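Tema 14. Dibujar el pliegue
Taller de dibujo del natural — apuntes de Myfanwy Gough 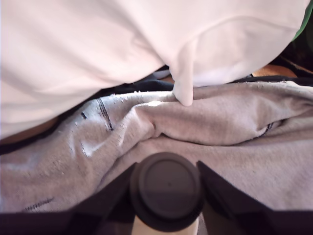
Hoy entramos en mi tema favorito: ¡la tela! Un paño solo cuelga de donde lo sujetan, así que buscad primero los puntos de apoyo y dejad las sombras para luego. Los pliegues anchos y suaves, como los de la tela blanca rosada, piden grafito blando y poca presión; el pellizco estrecho que cae en el centro quiere un trazo más firme — y una sombra muy leve donde toca.

Para el domingo: 2 estudios de un paño colgado, sin goma.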